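4.3 Recording demonstrations with the hand-held grippers

This section covers a normal recording session with the Skalum pair. Charging, cable checks and pairing are in section 4.2. Do not start here with a new set of grippers.

Before you begin

1. Clear the tabletop and lay out only the objects named on the task card.
2. Place the head camera so that both hands stay in view when your elbows are bent. Tighten the strap and look down at the table once to check.
3. Let both cables hang behind your wrists towards the floor. Leave enough slack to reach the far edge of the table.
4. Pick up the left gripper first, then the right. Check that the marker cube on each one is clean and fully seated.

Note: A cube that has been knocked loose will still be tracked, but the recorded hand position will be wrong. Push it down until it clicks.

Recording

5. Stand square to the table with both grippers raised and open. Hold still for 3 seconds.
6. Say "start", or ask your partner to press the key on the Noltham station.
7. Carry out the task at an even pace. Use one gripper to lift and the other to steady or place. Keep the cubes facing up or towards your head as far as the task allows.
8. If you drop an object, pick it up with the gripper and carry on. Do not put a gripper down to use your fingers.
9. When the task is finished, return to the starting pose and say "stop".
10. Move the objects to new positions before the next take. Turn at least one of them.

A take may last up to 66 seconds. Longer takes are split by the software and have to be joined by hand, so break a long task into two cards instead.

Caution: Do not close the jaws on glass or on the edge of a picture frame. Lift these from underneath.

Caution: Keep your feet clear of the cables — step back from the table before you turn round.

After 20 takes, rest your hands and swap with your partner. Tired operators tend to let the wrist drop, and the cube goes out of view.

Marking takes

Mark each take as keep, repair or discard while you still remember it. A fumbled grasp that was recovered counts as keep. A take in which a cube was hidden for more than 2 seconds counts as repair. Send questions about borderline takes to Rosine Charpentier or Arvid Bakke, with the take number. 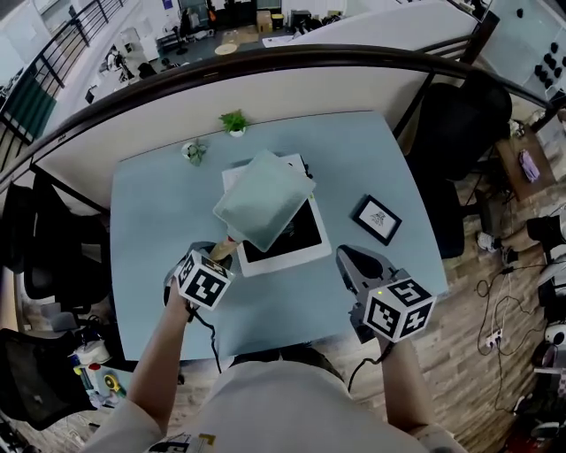 Lifting a tray by its handle with the left gripper, right gripper open.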